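Student Work > Music and Media > Term Projects

Regional Pop Singles and Local Radio: The Rosham Label, Its Records and Its Listeners

Term project report, popular music history

Aim of the project

I wanted to find out how a small record label with no national distributor got its singles heard. The label I picked is Rosham, which worked out of two rooms over a dry cleaner in Ponwood and put out vocal pop and a little country. It had one record that sold well outside the county, a ballad by a duo called the Melis Sisters, and a long list of records that did not.

Sources

The main source was the label's order book, now kept at the Ponwood town library. It lists every pressing order and most of the shipments to stores. I also used playlists from the radio station in Hutau, back issues of the Ponwood weekly paper, and the singles themselves. The library has 125 of them, many without sleeves. I listened to all of the A sides and as many B sides as were in playable shape.

I left out the label's gospel records. They were sold mainly at churches and do not show up in the order book in the same way.

What the order book shows

A normal first pressing was small, and most titles were never pressed again. The Melis Sisters ballad is the exception. Its first order was for 1,238 copies, already large for Rosham, and a second order of 2,903 followed in the spring. Most of the second batch went to stores in Hutau, where the station had put the song on its Sunday evening request show.

The playlists and the orders line up fairly well. The song first appears on the Hutau list in January, and the store orders start to climb after that. I can't prove the radio play caused the sales. The duo also sang at two dances in Hutau that winter, and the paper ran a short piece on them.

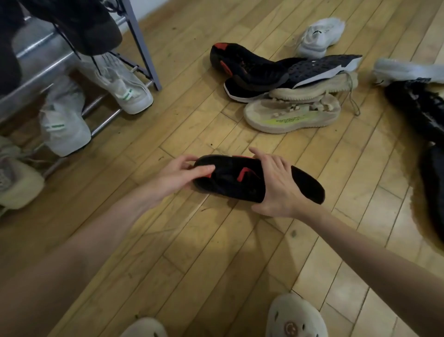

One reader of my draft, Hutau-raised, disagreed with how much weight I gave the request show. The comment was that people in town knew the song from the jukebox at the bowling alley long before they heard it on the air, and that the request show only played what kids were already asking for. I think this is a fair point. Jukebox copies are not marked separately in the order book, so I could not check it, but one Hutau address with repeat orders does not match any store I could find.

The records themselves

Rosham singles sound alike. The same piano is on nearly all of them, a little flat in the upper notes, and the drums are far back. The Melis Sisters record has more echo on the voices than the others - maybe it was cut somewhere else, but the book does not list a studio. The B side is a faster number with a guitar break and was never on the Hutau playlist.

Problems

Some pages of the order book are water stained and I had to skip them. The station playlists have gaps in the summer months. I also started with the newspaper, which took three weeks and gave me very little. If I did this again I would start with the order book and look for jukebox company records next.

Filed under: record labels, radio, student papers

Sign up for our newsletter to get new student projects by email.

Contact | Copyright Student Work Archive | Back to top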